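Reference > Home and Workshop > Furniture > Work Surfaces

Work surface

A work surface is a flat, raised area on which a person carries out manual tasks. The term covers tabletops, counters, benches and loose boards laid over another piece of furniture. Work surfaces are found in kitchens, schools, offices, laboratories and repair shops.

Boards and overlays

A loose board may be placed on a table to protect it or to provide a plain background. Pale boards make small parts easier to find, though they also show marks and dust sooner than dark ones. In the Pudlow district, school boards were traditionally kept flat in a cupboard and issued at the start of each class.
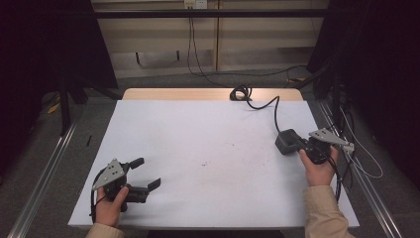
A white board on a light wooden table.

Height

The correct height depends on the task. Fine work is usually done on a higher surface, which brings the object closer to the eyes, while heavy work calls for a lower one. Graciela Quiroga, in her survey of 154 benches in the Sosa workshops, found that most had been built to a single height and later raised with blocks. She recommended adjustable legs for any bench shared by more than one worker.

Color and finish

White became common in the last century as painted and coated tops replaced bare wood. A matte finish reduces glare under overhead lamps - a frequent complaint with polished tops. The Vadier bench, sold in 11 sizes, was offered only in white until its final catalog.
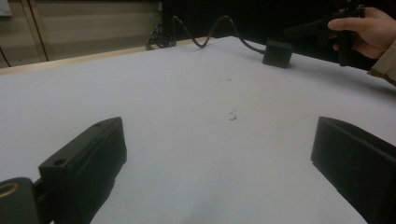
A white tabletop, seen toward its far edge.

Care

Coated tops are cleaned with a damp cloth and mild soap. Rough pads dull the finish and should be avoided. Bare wood is oiled from time to time and sanded when stained.

See also: Drafting table; Kitchen counter; Workbench

Shares: 600 | Comments: 3

Chelsea Inskip: The Vadier also came with a drawer on the left side. Could that be added?

benchdog: My father had one of the raised Sosa benches. The blocks were oak.

Varkex: Please add something on removing ink from coated tops.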